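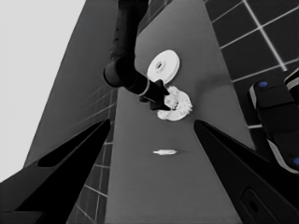 *Vista entre los dedos de una pinza: la pieza fina en medio, el otro brazo sobre la pieza rugosa y el disco al fondo.*

## Dos brazos en simulación: uno agarra la pieza rugosa, el otro no sabe cuándo entrar

**profe_barville**

Hola a todos, y gracias de antemano por la paciencia, que me enrollo bastante. Llevo el club de robótica del instituto de Barville y este curso nos hemos apuntado a la categoría de montaje simulado de la liga Unia. Es la primera vez que trabajamos con dos brazos a la vez y los chavales están entusiasmados (yo también, para qué voy a decir otra cosa), pero nos hemos quedado atascados y ya no sé si el problema es de física, de programación o de que les he planteado mal el ejercicio.

La tarea tiene tres piezas blancas sobre una mesa gris: un disco con un cubo central y agujero, una pieza rugosa de contorno irregular y otra pequeña y fina. El brazo derecho tiene que sujetar la rugosa y llevarla hasta el disco, y el izquierdo coge después la fina. Usamos Plollell con el paquete de modelos Najjar, casi todo con los valores de serie, y el control lo escriben los alumnos como una máquina de estados bastante sencilla.

De los 94 intentos que tenemos registrados, la mayoría falla en el mismo sitio. El brazo derecho baja, cierra los dedos y, al levantar, la pieza rugosa se escurre o sale disparada. Mientras tanto el izquierdo se queda esperando con la pinza a medio camino, y a veces arranca por su cuenta cuando el otro todavía no ha terminado. Los alumnos han probado a subir la fuerza de cierre y va a peor.
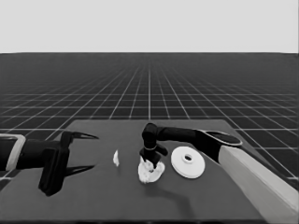
*Brazo derecho sobre la pieza rugosa, con el disco al lado. El izquierdo, sin nada en la pinza.*

Mis dudas son dos. La primera, si hay alguna manera razonable de que el agarre sea estable sin que un grupo de secundaria tenga que aprenderse el motor de física entero. Y la segunda, cómo coordináis vosotros los brazos. Ahora mismo lo hacemos con esperas fijas, ya me imagino la cara que estáis poniendo.

Ah, y los colores no se pueden tocar, las bases de Unia piden la escena gris tal cual.

---

**tornillo_suelto**

Bájale la velocidad a todo. A nosotros nos pasaba igual y era eso. Y mira que no tengáis la fricción a cero, que con Najjar nos vino así una vez.

---

**mecanica_y_mates**

¡Qué proyecto más bonito! Nosotros participamos el año pasado y me he visto reflejada en cada línea, así que voy a intentar contarte lo que nos sirvió, aunque salga largo.

Lo primero que miraría es la malla de colisión de la pieza rugosa. En tu segunda imagen las puntas de los dedos parecen metidas dentro de la pieza, y con eso encaja muy bien que salga disparada al levantar: el motor intenta separar dos cuerpos que se solapan y empuja de más. Subir la fuerza de cierre agrava el solape, que es lo que estáis viendo. Una malla tan llena de relieves da muchísimos contactos pequeños y cada uno tira para su lado. En Plollell podéis dejar el modelo visible como está y ponerle debajo una forma de colisión simple, un cilindro bajito por ejemplo. Los alumnos lo entienden enseguida si les dices que una cosa es lo que se ve y otra lo que se toca.

Después, por este orden:

- volved a la fuerza de cierre de serie antes de comparar nada;
- reducid el paso de tiempo a la mitad y repetid la misma secuencia;
- levantad la pieza muy despacio los primeros centímetros y luego ya con velocidad normal;
- guardad en el registro la posición de la pieza, además de la del brazo.

Con la coordinación no te agobies, todos hemos empezado con esperas fijas. Lo que hicimos fue una variable compartida que el brazo derecho pone en «listo» solo cuando la pieza está elevada y lleva un momento sin moverse. El izquierdo la consulta y, hasta que no la ve, se queda en una postura de reposo, apartado de la mesa. Lo de la postura apartada parece una manía, pero nos quitó unos 18 choques tontos en una tarde de febrero que todavía recuerdo — el antebrazo de uno cruzaba justo por donde tenía que entrar el otro.

Y una cosa de clase, por si te vale: antes de programarlo lo representamos con dos alumnos sentados frente a frente, una mano cada uno, y prohibido hablar. Solo podían levantar una tarjeta para decir «listo». Se rieron muchísimo y de ahí salió casi entera la máquina de estados.

Para la pieza fina id con calma, que tumbada en la mesa cuesta cogerla. Yo la dejaría para cuando tengáis el primer agarre resuelto.

---

**profe_barville**

¡Mil gracias a los dos! La fricción no estaba a cero, pero lo de la malla simple lo hemos probado hoy y en las primeras pasadas la pieza ya no sale volando. Nos queda cambiar las esperas por la variable compartida. Lo de las tarjetas lo hago en la próxima sesión sin falta, y os cuento.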